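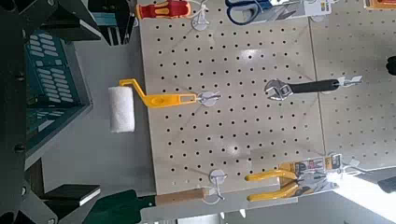

Tools on the pegboard, with the teal crate beside it.

Buying and budget: frequently asked questions

Which parts should our shop order first?
Order the arm, the gripper and the wrist camera together as one set. The Plirna starter set has all three, and its mounting plates already fit each other. If you buy them from different sellers, please count two more weeks for adapters.

Is the pegboard included in the price?
No. Pegboard is cheap and the size depends on your wall, so we leave this to the customer. For panels, hooks and hand tools together, please reserve around 700 dollars.

Can we use the tools that we already own?
Yes, in most cases. Tools with a clear hanging point are easier to plan for. Before you confirm the order, send us a list with the weight of each tool, and we will compare it with the load table of the gripper.
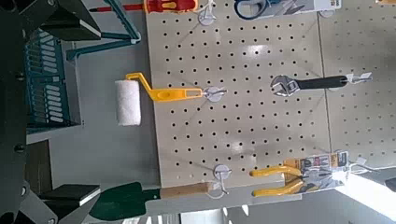 Paint roller, adjustable wrench, pliers and trowel on their places.

Do some tools need special fingers?
It depends on the handle. A trowel with a wooden handle and a wrench with a rubber-coated one do not have the same thickness. Our Lolon finger pads are sold in pairs. We advise to buy 2 pairs in the first year, because pads are a wear part and the warranty does not cover them.

What about lighting?
Many customers forget it in the budget. Strong light from one side can make a bright patch on a pale board. A simple diffuser or a curtain is often enough, so please try this before you pay for new lamps.

How does payment work?
We ask for 50 percent with the order and the rest at delivery. Schools may pay the full amount after delivery.

Where can we see a system before we buy?
At our showroom in Clerncombe, or at our partner Vieira. Please write to us first. In June the showroom is open only in the morning.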